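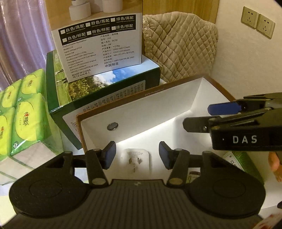 Figure 2. Power adapter in the open box.

2. Unpacking and Repacking Your Humidifier

Keep the box. You will think you don't need it until Tuesday, when you do.

2.1 Open the box on a flat table and fold the lid all the way back. It likes to close on knuckles.

2.2 Take out the power adapter first. It is white, and so is the inside of the box, so look twice before you call us to report it missing. Last year 383 people called.

2.3 Check the color panel on the product box. Choices are white, pink or green (白色, 粉色, 绿色), each sold as 高配 (higher trim) or 标配 (standard trim). If yours is not what you ordered, stop and contact Festdale before adding water.

2.4 Set the adapter somewhere dry, away from the tank. Do not plug it in yet. Yes, we know.

CAUTION: Hold the adapter by its body. The metal pins bend, and straightening them with pliers ends the warranty.

NOTE: The molded tray stays in the box. Mafalda Sequeira in Returns has a shelf of units sent back without one, and she will write to you about it.

2.5 To repack, put the adapter in last and close the lid without forcing it. If it bulges, something is in sideways — usually the cord.

Continue to Section 3, Filling the Tank.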